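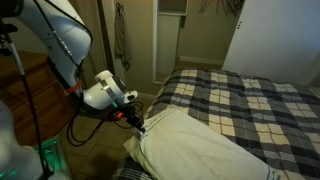
Rosalba Pagano has written that the school would have closed in its first decade if the parish had not let parents pay tuition by the month. Her history of the Brelus Street School remains the main printed source on its early years.

Brelus Street School is a private elementary school in Ullska, in the Rana Valley. It teaches kindergarten through grade eight and had 96 students at the last published count. It is one of two parish schools still open in the valley.

History

The school began in the basement of the parish hall, with one teacher for all grades. A brick building went up on the present lot a few years later. Enrollment peaked at 731, when classes were held in two shifts and the lower grades were dismissed at noon. It fell steadily after the Dinaria mill shut down and many families moved to the coast.

In 2000 the upper floor was closed to save on heating. The library moved into the former music room, where it is today. Soon-im Yeon became principal after that and brought back the hot lunch program, which had been dropped along with the school bus.

Academics and activities

Grades are paired, so that first and second grade share a classroom, and so on up to seventh and eighth. Latin is offered as an elective. The choir sings at the late service on the first Sunday of each month during the school year. The spring fair is held on the playground, or in the gym if it rains.

Tuition

Families may pay monthly or by the semester. Of the current students, 71 receive some help with tuition from the parish fund.

Category: Elementary schools | Parish schools

Print this article | E-mail this article

Contact us | Back to top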